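Collecting by hand: a conversation with Hanane Hamdy

Hanane Hamdy has coordinated demonstration collection at Pesateck since August. Her group records people carrying out ordinary desk tasks with a hand-held gripper, and the recordings are used to train a manipulation policy.

Asked how a task is chosen, Ms. Hamdy referred to the written protocol. "We begin with objects any office would have. A mouse has to go back on its pad, or a pen has to be moved to the other side of the table. The operator is told the goal and is not told how to reach it."

Each task is recorded 100 times, divided between 2 operators. Ivar Nygård reviews the recordings and may reject any in which the fingers leave view at the moment of contact. In the most recent set he rejected 19. "I would prefer a smaller set that we can defend," he said.

Ms. Hamdy does not favour clearing the furniture beforehand. "A bare table teaches very little. We ask operators to leave the snacks and the chairs where they find them, and to note the colour of the walls in the log."
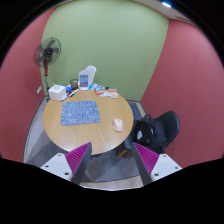
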